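Dried stems, two white vases and a height problem

I have rebuilt the same flower arrangement six times since October, and I now have opinions about stem length. This post is mostly for my own reference. If you came from the shelf bracket post, there are no brackets in this one.

The starting point was a tall, slim white vase with a matte finish, bought from Jalness. It is a cylinder with a slight taper. I wanted something that could stand on a white table against a pale gray wall without needing water, sunlight or attention. Dried grass was the obvious choice. I had a bundle left over from a wreath kit, plus a bag of artificial flowers that Lachlan Grimshaw gave me when he cleared out his hall closet.

First attempt: everything in at full length, no trimming. It fell over when I shut the door. The vase is light, and a slim base gives you very little margin once the top gets heavy. I put a layer of aquarium gravel in the bottom and tried again. It stayed up. Gravel is cheaper than the glass beads sold for this purpose and it can't be seen in an opaque vase, so there is no case for the beads.

Second attempt: I cut the grass down to match the roses. Bad result. Everything finished at the same level and the whole thing looked like a hairbrush. Dried grass has one job in an arrangement, and it needs to be well clear of the flowers to do it. I had to buy more grass, from Matubbar this time, item 2673 in their listing. The color is between beige and cream depending on which part of the bundle you pull from. It sheds. Shake it outside before you bring it in, then shake it again.

Third attempt used five roses. The opening was too crowded and the stems crossed inside the vase, so every time I straightened one, another turned to face the wall. I took out 2 and the rest behaved. Three pink roses is the right number for this opening. They sit low, close to the rim, one to each side and one in the middle set slightly higher. The dark green leaves stay on. I stripped them on one rose to see what would happen and the join between the flower head and the stem was visible from the sofa, so that rose went back in the bag.

Some notes on trimming artificial stems, which I got wrong more than once:

Use wire cutters. Kitchen scissors will mark the plastic coating and stop at the wire, and then you own damaged scissors.

Bend before you cut. Most artificial stems have a wire core, and folding the bottom of the stem back on itself takes off length without committing to anything. I only cut once I had left a stem folded for a few days and not changed my mind.

Cut dried grass with sharp scissors, a little at a time, from the bottom. It splits if you squeeze it with a dull blade.

Warm the artificial leaves with a hair dryer on low if they have been flattened in a bag. Hold the dryer well back. Shape them with your fingers and let them cool in place.

The fourth and fifth attempts were about the gap. With the roses low and the grass high, there was a bare section in between where you could see nothing but stalks. Arash Tehrani suggested eucalyptus. I tried it, and the large round leaves hid the roses from one side. Small white daisies with yellow centers worked better. They are tiny and come just above the roses, so they fill the gap without competing. I also added one tall stem with small green leaves so the upper half is not all beige.
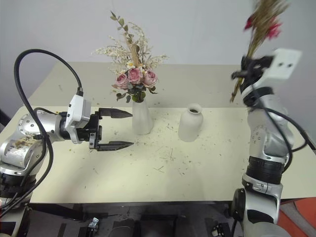

The other open question was the second vase. It is also white, but shorter and rounder, with a bulbous body and a short neck. I bought it from Drustano at the same time I bought the extra grass, on the theory that a pair would look more deliberate than one vase alone. Then I tried to split the flowers between the two. The short neck holds stems at a wide angle and they flop outward, and what was left in the tall vase looked thin. I moved everything back.

Leaving the round one empty is the better use of it. It stands to the right of the tall one and gives the flowers something lower beside them. I did consider putting a single rose in it. A single artificial rose in a round vase looks like a restaurant that has given up, so no.

Placement took longer than it should have. Both vases in the exact middle of the table looked like a shop counter. Too near the front and I knocked the grass with my sleeve every time I put down a cup. The far half of the table is the workable zone, with the tall vase a little right of center. Leave enough space behind for the sprays to fan out without being pressed against the wall, or they take a set and you will have to turn them.

Maintenance so far is as follows. The grass gets a hair dryer on the cool setting, held at arm's length. The roses and leaves get a soft paintbrush, the cheap kind. A damp cloth is fine on the artificial parts but keep it away from the dried ones, which go limp and then brittle. The matte finish on the vases shows fingerprints more than I was told it would. A melamine sponge takes the marks off but also polishes the surface if you press, and I now have a slightly shiny patch on the back of the tall one. Use a cloth and a drop of dish soap.

For storage over the summer I plan to stand the grass upright in a Tedaser document tube with the cap off. Laying it flat in a box bends the heads in one direction. I know this from the wreath kit.

Remaining problems: the middle rose rotates slowly by itself, I assume because the wire is still under tension from when I folded it. A twist of floral tape around it and its neighbor slowed this down but did not stop it. If it keeps going I will take it out, cut the folded part off and push it straight down into the gravel. The grass also continues to drop small bits on the table, fewer than in the first week. Hairspray is the usual recommendation. I have a can and have not used it yet, mainly because I would like to see how long the shedding lasts without it. I will add a note at the bottom of this post when I have a result.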